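FOR IMMEDIATE RELEASE

5th February

Venbridge Clothes Swap returns this April, and it's moving to a bigger hall

Hi, I'm Ladan Esfahani, and I run the Venbridge Clothes Swap. I'm so happy to finally put this in writing — we're back in April, and we've got the big hall at the old Puroswood furniture works on Posta Street!

If you came last year you'll remember the line out the door and down the steps. We swapped 2198 pieces of clothing in one afternoon, in a room that was really built for yoga classes. I loved every minute of it, but I also spent a good part of the day with a coat rack wedged against my back, so more floor space was top of my wish list.

How it works is the same as before. You bring clean clothes you don't wear anymore, we give you a token for each piece, and you spend your tokens on whatever you like. There's no money involved and no sorting things into "good" and "less good" (a plain tee gets you one token, and so does a wool coat). Coats do go fast, so come early if that's what you're after.

We're adding two things this year. The first is a mending corner, run by Ewurabena Bawa, who has altered half the wedding dresses in town and has agreed to spend a day on loose hems and missing buttons instead. Bring your own buttons if you can. She'll show you how to fix a thing yourself if you'd like to learn, and she's very patient with beginners, as I can say from experience.

The second is a kids' rail. Parents asked for it over and over, and Hamidreza Mousavi has built us a low one that small people can reach. School uniforms are welcome, and so are costumes.

"I've worn the same swap jacket for 3 winters," says Golshifteh Azimi, who came to our very first event and now looks after the token desk. "Somebody gave that away! I still can't get over it."

Drop-off starts 2 weeks before the day, at Wang Dry Cleaners during their normal opening hours. The limit is 42 pieces per household, which sounds like a lot until you start pulling things out from under the bed. Please don't bring underwear, swimwear or single socks. Shoes are fine in pairs.

A few practical bits. The hall is step-free from the parking lot side, there are changing booths with real curtains this time, and anything left at the end goes to the Venbridge shelter's clothing room. Tea is free and cake is whatever you feel like paying.

If you can spare an hour for hanging and folding, Mehrangiz Najafi would love to hear from you. She's putting together the shift list now, and evenings are the hardest to fill.

So go have a look at that pile you keep meaning to deal with — we'd love to see it on our rails. 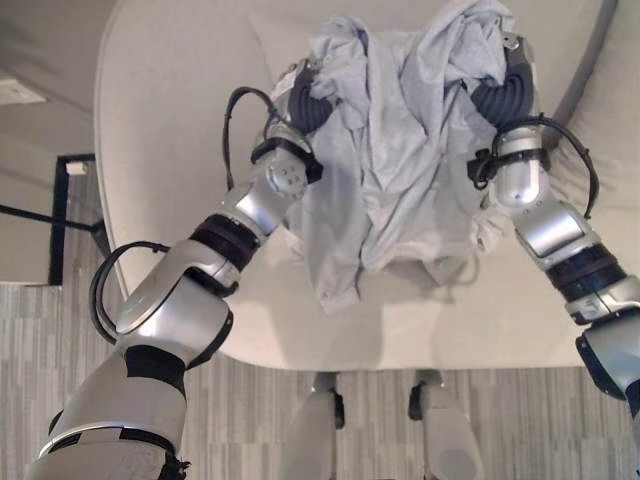
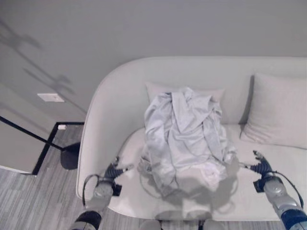
Crumpled gray fabric on pale upholstered seats. Clothes for the swap can come unironed.

Press contact: Ladan Esfahani, Venbridge Clothes Swap. Interviews are welcome, and reporters can come along during set-up by arrangement.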